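4.2 Spare chargers and the places where they are kept

The second part of the interviews dealt with small wall chargers that are no longer used together with the device they were bought for. In Medton, most of the 34 households could name one fixed place for such chargers, usually a drawer in the kitchen or a box near the entrance door. In Kuleo the answers were less clear. Chargers stayed in the socket, or moved from room to room with the person who needed them last, and the question "where do you keep them?" was often answered with a laugh. Color had a certain role here. Families with children preferred chargers in different colors, so that each member could recognize their own.

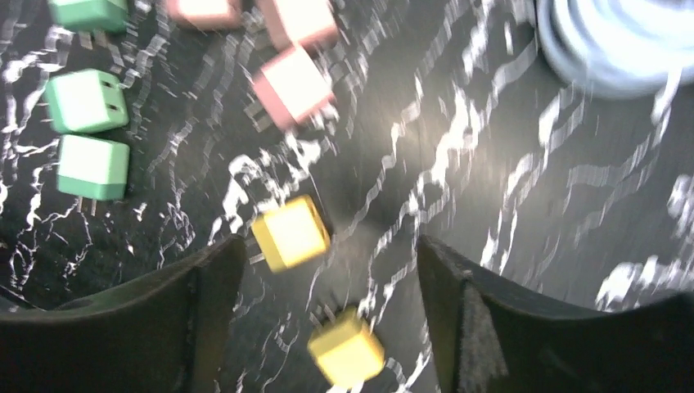

One respondent in Kuleo objected that color helps only in the first weeks, and that afterwards everyone takes the charger which lies nearest. We heard similar remarks in 5 other households, and we therefore treat color as a weak form of ownership.

A stronger form was the label. Participants who had worked in offices wrote a name or a room on the charger itself - a habit which they brought home together with the office furniture. The Cinura survey, which we used for comparison, did not ask about labels, and for this reason we cannot say how common the habit is outside our sample. 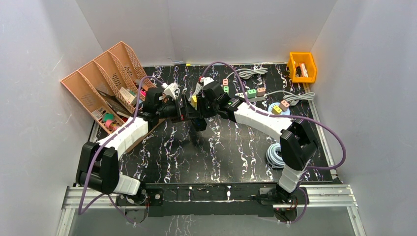

The surface on which things are put down also deserves attention. Participants described tables with a strong pattern as places where small objects are easily overlooked, while plain tables were described as places that "look untidy at once". In the Gulyás apartments, where the kitchens were renovated after 2000, patterned tops were common and the charger was often left there until the next meal.
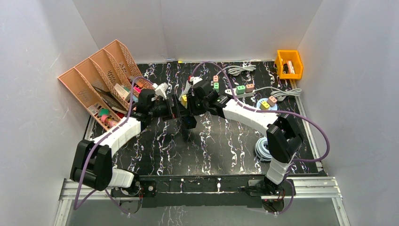

Figure 4. Black tabletop with a white marble-like vein pattern.

We return to the question of patterned surfaces in Section 5, where the answers are compared by size of household.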